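Section 8: Care of the Wire Basket

8.1 Washing by hand

The basket supplied with the Trora storage set should be washed by hand before first use and every 30 days thereafter. Baskets kept near a cooker may need attention more often.

1. Empty the basket and shake out any crumbs.

2. Clear the sink and check that the strainer is seated in the drain.

3. Hold the basket by one end over the basin and tilt it so that the long side faces upward. Work along the mesh with a soft cloth, then turn the basket and repeat.

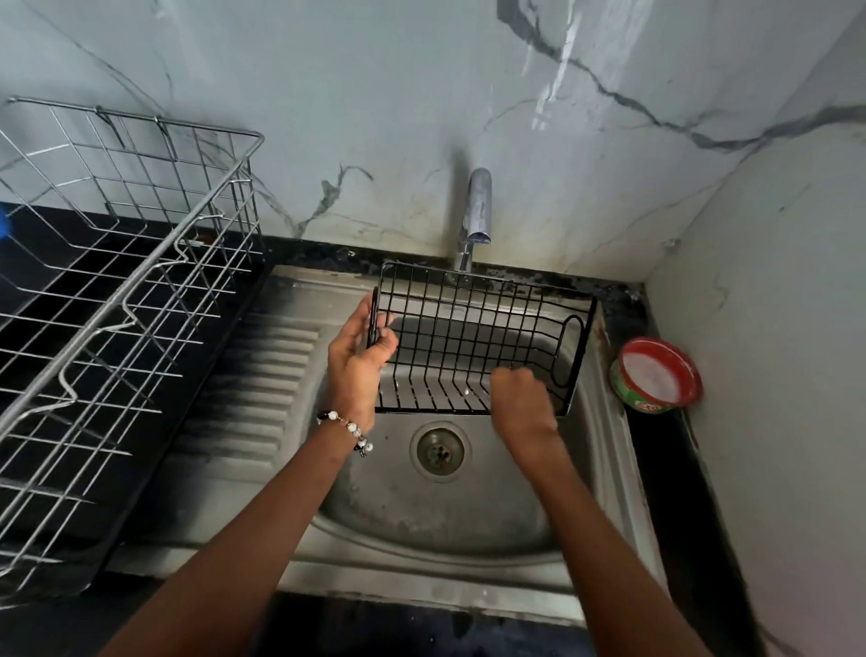 4. Clean the slanted bars and the lower rail separately. Grease tends to collect where the wires meet the thicker bars.

5. Rinse with clean water and stand the basket on the drainboard until dry.

Caution: Do not use steel wool or scouring powder. Scratches in the black finish cannot be repaired and are not covered by the Miltorbridge guarantee.

Note: A mild washing-up liquid is sufficient — bleach must not be used at any strength.

8.2 Refitting

Allow the basket to dry fully before returning it to the cupboard. Check that both ends sit level on the runners. Replacement runners may be ordered from the spare parts desk under part number 953.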